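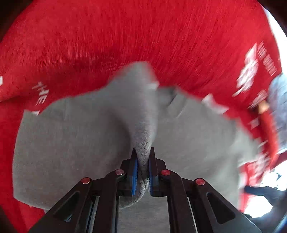
Gray knit pinched between two blue pads, red cloth with white lettering underneath.

Ea Briem has been asked the same question at every trade lunch since January. Can it do my laundry yet? "No," she says. "Next question."

She laughs, then sort of takes it back. Briem runs the soft goods work at Zolden, a small shop trying to get machines to handle clothes, towels, bedding. Boxes are easy, she says. Mugs, mostly fine. Cloth is a pain.

"A mug is the same mug when you pick it up. A sweatshirt isn't. You grab it an inch over and now it's a diffrent shape. Hood goes one way, cuff rolls out the other."
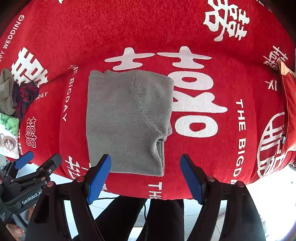 And the surface matters way more than people think, she says. Busy prints, plush blankets, a gray thing on top of a red thing. "My grandmother folded on whatever bed was closest. So we have to be ok with whatever bed is closest."

Numbers, then. Her last internal run was 317 folds. 132 came out good enough to put in a drawer. "Good enough for my drawer - my sister would refold half of them."

Speed? Bad. 43 seconds for a hand towel on a good try. A kid can beat that and will, for a cookie.

Signe Lund looks at it from the shop side. She manages the back room at Dunstan, a secondhand clothing store, and has sat through seven sales pitches for folding machines. Bought none. "They all bring their own T-shirt. Nice flat new T-shirt. I hand them a sweater out of the bin and it gets real quiet."

What would she pay for? Not folding, she says. Sorting. Just pull one peice out of the pile, one, and lay it flat. "Do that all night and I'll fold them myself in the morning."

Briem heard that and nodded for a while. Picking up one layer and not two is still where most of her bad runs go wrong. "Signe's asking for the hard part. Everybody is, they just call it folding." 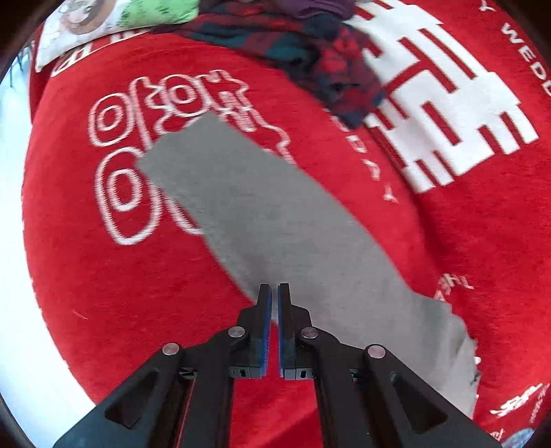 Fingers nearly closed over a flat gray cloth, plaid fabric bunched up behind.

So when? Briem won't give a year. Towels first, in places that wash a lot of them. Then shirts. Fitted sheets - she just shook her head and went to get more coffee.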